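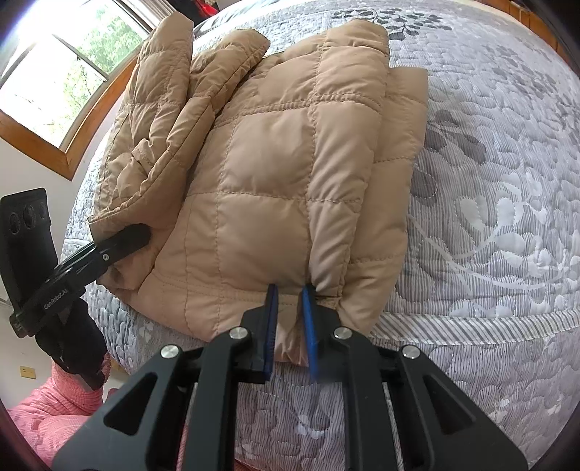

packing thread. leaving for Drakville at 5 in the morning and as of now the bag is still in the closet. posting so I stay on task

ok the down jacket first bc it's the biggest thing and everything else has to fit in whatever's left

tan one, the quilted one with the squares. bought it secondhand in September for a trip that got canceled so this is its first real outing

how I fold it, for the two people who asked last time: zip it all the way, lay it flat on the bed, sleeves across the body, then sides in, then roll up from the hem. slow. you're pushing air out the whole way

if you go fast it just puffs back up at the other end like a tube of toothpaste

collar is always the worst part. it's thick and rolls over on itself and then you get a lump. I leave the lump. life is short

do NOT do the vacuum bag thing for down if you're keeping it in there more than a day or so. did that to my old Distent vest, left it all summer, it came out like a place mat. two rounds in the dryer on low with tennis balls and it was still kinda flat on one side

the Cordero packing cubes are fine. medium one holds the jacket OR all my sweaters, never both, whatever the tag says

weight so far. airline limit is 17 lbs for the carry on on this route – yes pounds, yes they check, there's a guy with a scale at the gate

boots are the problem. boots are always the problem. wearing the boots

someone in replies said just wear the jacket too. I did that once. it was 80 degrees in the terminal and I sweated thru my shirt before security. but ok it's plan B

list bc I forget otherwise
- wool socks, the thick ones
- thermal top, gray
- thermal bottoms (where are they)
- hat
- the OTHER hat
- charger
- lip balm!! it's so dry up there
- snacks

found the thermal bottoms. they were in with the pillowcases. no idea

now sweaters. I lay them on the bedspread and roll them sleeves in. same idea as the jacket but less drama. the bed is the only flat surface in this apartment that's big enough, the table has a sewing machine on it and its staying there

cold weather question: is one mid layer enough? the cabin is up at 2,000 feet and the forecast keeps changing on me. last I looked it said snow, then sleet, then a little sun icon, so basically nothing

going with two. thin ones

replying to a few of you at once: no the jacket doesn't leak feathers much. a few at the seams the first week. if you see one poking out pull it back in from the INSIDE, don't yank it. you yank it and it brings its friends

and wash it maybe once a season. front loader, gentle, down soap, extra rinse. then dry it forever. I mean it, longer than you think. squeeze the squares and if you feel clumps it's still damp in there

bus from the airport is the 277, which I only know because last time I got on the 294 and saw a lot of parking lots. putting it here so I can find it later

the Bullov backpack vs the duffel. the backpack has the better pockets but the zipper sticks right at the corner. duffel is one giant hole. going with backpack, rubbed a candle on the zipper, seems ok??

cube went in flat against the back panel, jacket on top of that, socks jammed down the sides. toiletries in the front pocket so I'm not digging for them in line

it closes. barely. knee was involved

bathroom scale says it's over. taking out a sweater and the second pair of jeans. I was never going to wear the second pair of jeans

ok under now. leaving it by the door, hat on top so I trip on it

update – forgot the charger. it was on the list. I MADE the list

unpacking tip while I'm here: when you get there take the jacket out first thing and hang it up, give it a good shake every so often. it comes back by dinner. don't leave it rolled overnight and then complain it's not warm

will post if the zipper survives. going to bed, alarm's set, other alarm's set too

Filed under: Packing, Cold Weather, Clothes Care

Contact | Copyright, all posts belong to their author | Back to top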